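Unit 6 handout: Portioning, plating and tray layout
Food Service Practice, first year
Course leader: Glenys Ashworth. Practical sessions: Emiliano Bustos

6.1 Scope

These notes cover the service of cold side items in small bowls on individual trays, as used in school dining rooms, hospital wards and residential homes. Hot holding was dealt with in Unit 4 and is not repeated. Bring the notes to the February practical, together with the weight sheet from Unit 5.

6.2 Terms

Vessel: the bowl, dish or cup that touches the food.
Carrier: the tray or board on which one or more vessels stand.
Well: the flat or nearly flat part of the vessel floor.
Rim clearance: the vertical distance from the highest point of the food to the rim.
Long axis: in an oval vessel, the line joining the two ends. A round vessel has no long axis, and the rules in 6.5 do not apply to it.
Facing: the side of the vessel presented to the diner.

Students often use "plate" for all of the above. In written work use the terms as given.

6.3 Portion weights

For the purposes of this unit a cold vegetable side is 110 g net, weighed after trimming. The tolerance is 2 g either way. Weigh the empty vessel first and zero the scale with the vessel on it. Do not subtract a remembered vessel weight. Bowls from the same stack differ, and the difference can be larger than the tolerance.

Whole items cannot be cut to meet the weight without changing the dish. Where the menu specifies whole items, select by size before weighing. Sort the batch into small, medium and large, then combine across the groups. A kitchen sending out 1,000 covers will normally have this done by the supplier. The teaching kitchen does not, and sorting time counts toward your prep time.

Worked case. A side calls for one whole small squash and raw pods. The squash weighs 55 g. The remaining weight, 110 less 55, is 55 g, to be made up in pods. If the last pod takes the total past 112 g, exchange it for a smaller one. Do not snap it. A snapped pod dries at the break and will be marked down at inspection.

6.4 Choice of vessel

Match the shape of the vessel to the shape of the food. Short, compact items (cherry tomatoes, radishes, florets) sit well in a round bowl. Elongated items in a round bowl either bridge the well, resting on the walls at both ends, or roll to one side when the carrier is lifted. An oval bowl supports them along their length.

The teaching kitchen holds two patterns of oval bowl. The Stanach has a wide well and a low wall. The Cludex is narrower and deeper. Use the Stanach for items served whole and the Cludex for anything dressed, as the deeper wall keeps liquid off the carrier. The Zedmont dishes on the upper shelf are for oven work and are not issued for cold service.

White vessels are standard. They show residue, chips and stray seeds at inspection, and they do not shift the apparent color of the food. Colored rims are permitted only where a ward or dining room uses them to mark a dietary category, in which case the color code is posted at the pass and takes priority over anything in these notes.

6.5 Placement in the vessel

(a) Lay elongated items parallel to the long axis.
(b) Place the bulkiest item first. Add narrower items alongside it, so that each is steadied by its neighbor.
(c) Tips should point the same way where the items taper.
(d) Nothing should project above the rim – check from the side, at eye level with the carrier.
(e) Leave some of the well visible. A fully covered well makes a correct portion look crowded and makes spillage more likely in transit.

Crossed placement, with one item laid over another, is used in restaurant plating and has its uses there. It is unsuitable for tray service. The upper item slides when the tray is tilted, and stacked trolleys leave little room over the rim.

6.6 Contrast

Two items of similar tone placed together read as one mass, particularly for diners with reduced vision. Pair light with dark or warm with cool.

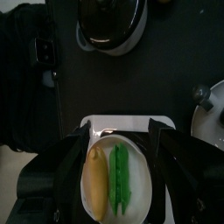
Yellow against green is the most dependable pairing available in ordinary produce and needs no garnish. Orange against green is nearly as good. Avoid pairing cauliflower with peeled potato in a white vessel, a combination that fails on both tone and color. The same principle governs texture: a smooth-skinned item beside a ribbed or bumpy one is easier to tell apart than two smooth ones.

For pods, decide before plating whether they are to be served closed or opened along the seam. Do not mix the two in one vessel. An opened pod should keep its peas in place when the bowl is turned gently through a half circle. If peas come loose, use the pod for stock.

6.7 Position on the carrier

Single-vessel trays: the bowl stands clear of the tray edge on all sides, with room for the fingers of both hands. Two-vessel trays: the main dish is nearest the diner, and the side is behind it and to the left. The Triệu trays have rounded corners and a raised border. Do not rest a bowl on the border.

Wipe the rim of the bowl and then the tray, using separate cloths.

6.8 Preparation for the practical

Each pair will plate four sides from mixed produce. Record the net weight, vessel pattern and placement for each on the sheet. Sheets without vessel patterns will be returned unmarked. Emiliano will inspect at the pass, from the side first and then from overhead.

Reading: Unit 5 notes, section on trimming loss. Revise the definition of rim clearance.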